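Teleop demos in sim: how many for one grasp?

delside_liesl
Working on the salt shaker pickup in Voklow. I have 14 demos by remote control and the policy still closes too early. Wrist view at the point where I slow down:
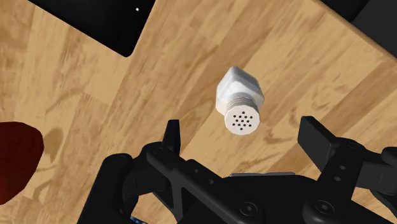 Shaker on its side, cap toward the gripper

nponce
14 is low. We used up to 600 for Prosel.

iordache
Disagree. I got by with 30, all from the same operator. Mixed habits hurt more than a small set.

nponce
Same start pose every time, though?

iordache
No, I moved it each run.

delside_liesl
OK, going to 30 on Tuesday.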